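Four Months With the Fostetti Green Throw

I bought this thing in March, when it was still gray out and I was sick of looking at my brown couch. The Fostetti throw comes in a bunch of colors and I went back and forth between a sort of oatmeal and this pale, yellowish lime green for way too long. Went with the green. My sister says it looks like the inside of a cucumber and I've decided to take that as a compliment!

First thing, the size. It's big. The listing calls it a "generous throw" but I'd call it a small bedspread, and I've had it over the couch, over the guest bed, and hung up on a tension rod in the doorway to the laundry nook (which has no door, long story, the previous owners took it with them). The doorway is where it's been living lately and I like it best there. It hangs right down and it hides the washer, and that's all I ask of it.

The feel is good. It's soft, softer than the Atora one I had before, which cost more and always felt a little like a hotel towel. It doesn't shed either. I was picking Atora fuzz off my black jeans for a whole winter. 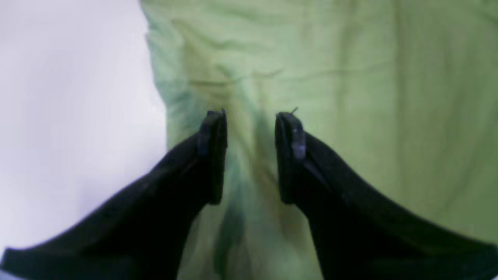
Now, wrinkles. If you are a person who irons, you'll be irritated. If you're like me you'll shake it out, hang it up, and call the creases "texture." I did try steaming it once, and it came out pretty nice for an afternoon, and then I folded it up for the closet and we were back where we started. The care tag says cool iron only — I haven't bothered.

Washing is easy. Cold, gentle, low dryer, out before it's bone dry. I've done it 17 times now (I keep a note on the inside of the cabinet door, don't ask) and the green is holding. Maybe a tiny bit lighter than day one, but I'd need a new one beside it to be sure. The hem is where I'd knock it down a point. One corner started coming loose after the fifth or sixth wash and I ran a few stitches through it by hand. Took ten minutes, but at this price I shouldn't have to.

I ordered through Thepsuriya because they had it cheaper than the Fostetti site, and it showed up in six days folded in tissue. No complaints there. There were nearly 300 reviews on the listing when I looked and the cranky ones were mostly about the color being "too yellow." It is yellow-ish. In the evening with the lamp on it's very yellow-ish. If you want a true sage, get something else.

Four out of five from me. I'd buy it again in the oatmeal for the guest bed, if they ever restock it.

Posted June 22, 2023

Contact | © 2023 Arnon Home Reviews | Back to top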